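The cable drawer, part two

Okay, so I promised Harsh I'd deal with the cable drawer before December, and I'm a little proud to report that I started it way early. Started! Finished is another matter.

If you missed the first post, we have one deep drawer in the hallway where every wire in the house goes to retire. Phone chargers, speaker wire from the old place, a bag of stuff from when Harsh Kaushik (yes, full name, he's in trouble) was going to wire up the shed at Helinley and then didn't. I pulled out 7 grocery bags' worth. The cat was thrilled.

My big discovery is that thin wire is so much worse than thick wire! A fat extension cord will mostly behave if you're firm with it. The skinny stuff grabs onto itself and onto everything near it, and when you pull the one end you can see, you just make a tighter knot in the middle somewhere. So now I do all of it on a hard, smooth surface with lots of space and a bin close by. Carpet is the worst (I tried carpet, I lost an evening).
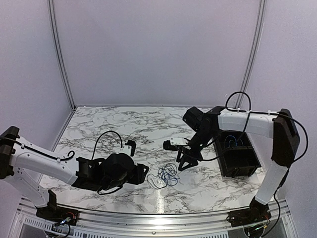
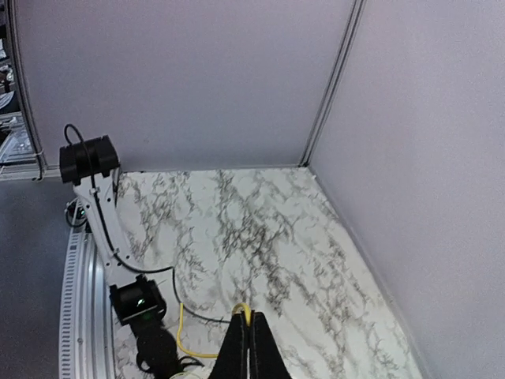
Thin wire on the marble-look top, with a yellow length getting its turn in the second one.

What's working for me is to shake the whole clump loose first, before I look for any ends at all. Then I pick one color and follow only that color. Yellow is lovely because you can see it, and black is misery because everything else is black too. Once a piece comes free I lay it way off to the side so it can't sneak back in, and I don't coil anything until the clump is gone. I used to coil as I went and would end up with a neat little coil still tied to the mess, ugh.

For wrapping I'm using those soft hook-and-loop strips cut in half. My friend Renu Bhatia swears by bread bag ties, but mine always snap, so I'm sticking with the strips. Each bundle gets a bit of masking tape with a label. So far the labels say things like "printer?" and "Harsh says keep."

Two bags left to go. I'll do one of them this weekend if it rains.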